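Dirkwood Residents Forum > Waste and Recycling > Revised cardboard rules for shared collection points

Posted by: Dirkwood_Office
Residents are advised that the revised rules for cardboard take effect in November. All boxes must be flattened before they are placed in the shared containers. Collection at the Bouchard building moves to Thursday. In the last survey period the contractor recorded 1,241 boxes left standing beside the containers. Questions may be posted in this thread.
Kamrul Rathnayake, Resident Services

Posted by: hirerow44
Thank you for the notice. Please clarify whether tape and shipping labels must be removed. The previous rules required it, and the sign at the Bouchard entrance still says so.

Posted by: Dirkwood_Office
Tape and labels may remain. Plastic wrap, foam and air pillows must be taken out. The sign will be replaced. 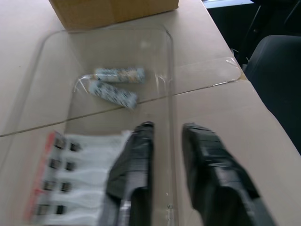 The contractor also asks that no single bundle weigh more than 44 pounds. Bundles over this limit will be left at the curb and the unit concerned will receive a written reminder.

Posted by: m_levitt
I must object to the flattening requirement as written. Several residents in my section have limited hand strength, and heavy double-wall boxes cannot be folded without a knife. An exception should be included.

Posted by: hirerow44
With respect, I do not support a general exception. The containers at Hurudau Court were full by 8 a.m. for three weeks in a row, and most of that volume was air. Assistance on request would be the better arrangement.

Posted by: m_levitt
Assistance on request was promised last year. I called twice and received no reply.

Posted by: Dirkwood_Office
Both comments have been noted. Residents who need help may leave boxes unflattened inside the mail room door before 3 p.m. on the day before collection. No form is required. The fee for repeated violations remains under review and will not be charged this month.

Posted by: courtside_b
Does the mail room option apply to Hurudau Court? We do not have a mail room.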